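About Padex

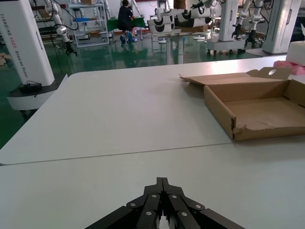 The white tabletop, with an open cardboard box on it.

Hi, and welcome to Padex! We're a small bookkeeping school for people who run their own little business and would rather do almost anything than open that drawer full of receipts. I started the school five years ago, and I still teach most of the evening classes myself (and answer the phone, so if you call during class you'll get the machine, sorry!).

I came to this the long way. I kept the books for a flooring company called Van Dijk for years, and before that I sold paint. At Van Dijk I kept getting calls from the installers, who were all self-employed, asking me what counts as an expense and whether they really had to keep gas receipts. One spring I told a few of them to come over on a Tuesday night and bring everything they had. One guy brought a pillowcase. We sat there until eleven sorting paper into piles, and I drove home thinking I would like to do this for a living.

So now I do! The basic course runs 30 hours over ten weeks, one evening a week. You bring your own numbers, whatever state they're in, and we work on those. I don't use made-up companies with nice round sales figures. By the third week most people have a year of bank statements lined up and have found at least one subscription they forgot to cancel.

Things people ask me a lot

Do I need to be good at math? Nope. If you can use a calculator you're fine, and I bring spares.

What software do you teach? We start on paper, which gets some groans, then move to a plain spreadsheet I built called Drutum. It's yours to keep when the course is over. If you already pay for something fancier, bring your laptop and I'll help you set up your categories in there.

How big are the classes? Small. I cap the basic course so I can get around to everybody twice in an evening. The Saturday workshop is bigger and has a lot more talking in it.

What does it cost? The full course is $1200, and you can split it into monthly payments. The Saturday workshop is $23 if you just want to get your mileage log and your invoices straightened out. Coffee is included either way, and it's decent coffee now that we finally replaced the old pot.

Will you do my taxes? I won't, no. I'll get your books to the point where your tax person is happy to see you, and I can tell you what to ask when you're picking one.

The next workshop is on Sat 8 January, from nine until lunch, and I'd sign up early if I were you, as everyone gets religion about receipts in the new year. The next full course starts in March. We also do a short class on pricing with the folks at Mimik, the print shop next door, who have made every pricing mistake there is and are very funny about it.

Parking is in the back, and the side door sticks, so give it a good push. Come early if you want a seat near the heater!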